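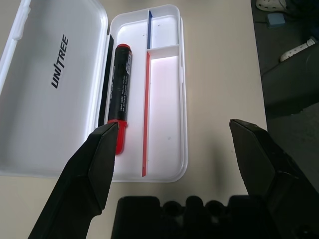
Do you need a written rule for fingertip wear on grippers?

Asked by stovutero_nights, November 11, 2021

I look after the arms in a small shop and I've been asked to write our house rules for tabletop work. Most of it is easy (clear the table before homing, cables off the walkway, one person on the stop button). Where I'm stuck is the fingers. Do you swap them on a cycle count or just go by eye? The old sheet I inherited says every 2000 grasps and gives no reason at all. Ours look like this and they still pick up pens fine. 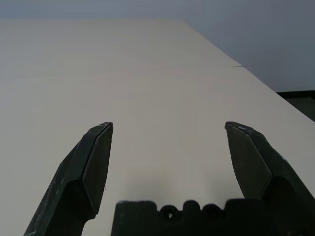

Fingers open over the bare table. Light scuffs, paler along the tips.

Also, does anybody write down where the parts go before a run? My coworker says that's overkill.

3 answers

Answer from Oana Sârbu (accepted)

Scuffs like those wouldn't bother me. I'd go by eye plus one simple test: pick the same part five times, and if it slips or turns in the fingers even once, swap the pair. Always the pair, never one side! I did one side back in June and spent a whole afternoon chasing an offset that was just the new finger.

I'd still keep a count in the log, mostly so you learn your own number. My last set went 3468 grasps and the one before that quit at 487 — somebody had been closing it hard on the table edge.

On your other question, yes, write the layout down. It takes a minute.
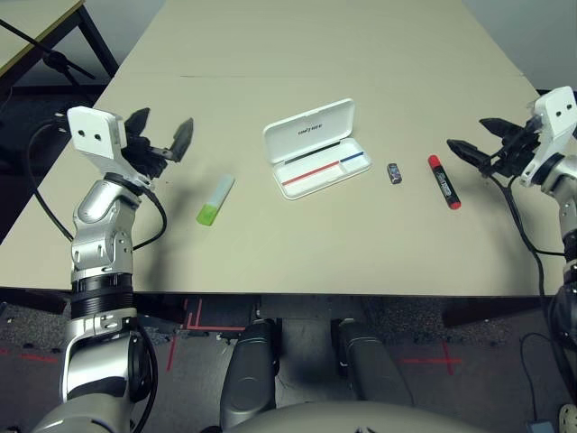

With small stuff like pens and cases I put the angle in too, because a marker lying diagonally is a different pick from one lying straight. And have the rule say both arms get parked open and clear of the parts before anyone reaches in. We had that as "should" for ages and people skipped it. Change it to "must".

Answer from farquharson_k

Check the manual for your gripper, they usually have an inspection interval.

Answer from benchrat

Agree with Oana on pairs. I don't agree about going by eye, since everyone's eye is different and the night shift's eye is shut. We photograph the tips against a new set on Mondays and tape the print inside the cabinet door. Also put tape on the floor if you haven't, and put THAT in the rules, including who replaces it when it peels.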